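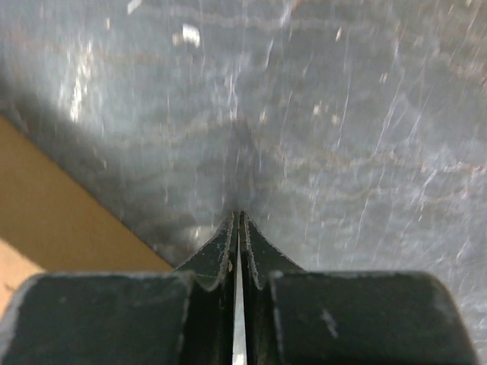
Ayodele Ojo
Technology writer

The first thing you learn at Firnimley is to keep your elbows in. The trainees stand in a row of five booths, each holding a pair of handles on a light frame, and whatever their hands do, an arm on the other side of the partition does too. Stick an elbow out and the arm leans with you.

Vonemell, the company that runs the site, teaches robots by having people work them. Every attempt at a task is recorded, with the movement of the handles stored next to the view from the wrist. When there are enough good attempts, a model is trained on them and the arm is left to try the job alone.

The wrist view takes some getting used to. The two dark fingertips come up from the bottom of the screen and almost meet in the middle, with a thin line of light between them. Past them is whatever you are working over, in this case a grey surface covered in fine scratches, with a patch of glare in one corner. There is very little to tell you how far away it is. Operators say they go by the shadow, which gathers in front of the tips as they come down.

I was given a morning to try it. The job was to pick up a flat washer and drop it in a tray. My first washer went under the tray. My second I pressed so hard that the software stopped the arm and made me start again. After an hour I had managed seven clean pick-ups, and the supervisor threw out two of them for hesitating.

Hesitation matters more than I expected. If an operator stops over the part to think, the model learns to stop there as well, and it will do so every time, with nothing to think about. New staff are told to look first, decide, and then move at one steady speed. Mistakes are treated differently. A fumbled grip that is put right goes into a separate set, which the company calls Katora, and is used to show the arm how to recover.

The washer job needed 3,240 recordings before anyone was happy with it. Of those, 1,516 were kept. The rest were too slow, too jerky or spoiled by a tray in the wrong place.

There is another way of doing it, which is to take hold of the arm and push it through the job by hand. Vonemell still does this for heavier work, on a bench known as Tichý. It is quicker to learn and you can feel the contact, but it is tiring, and the operator's own hands get into the recording.

Shifts in the booths last two hours, with a break in the middle. Pay is the same as on the packing line next door, where most of the operators used to work. Several told me they missed the talking. In the booths you wear headphones, and the only sound in them is the motor.

The next intake starts in September, on door hinges.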